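Why must every lunch be eaten in front of a screen? In Jaststead, where I work, the canteen closed in January, and now my colleagues eat at their desks in five minutes.
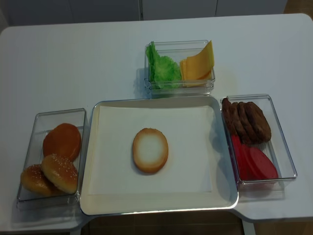 I find this a pity. A meal is also a time for talking – even a short one. My old boss in Trultow made us stop for a full hour, and I was angry with him at first.
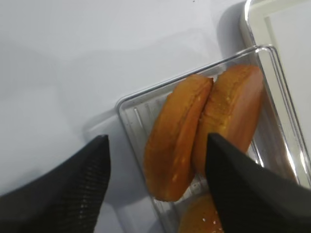

Photo: Damian Wyss

Today I would thank him. Give people a table and a free hour, and they will learn each other's names.

Luzius Mösli, 6/13/21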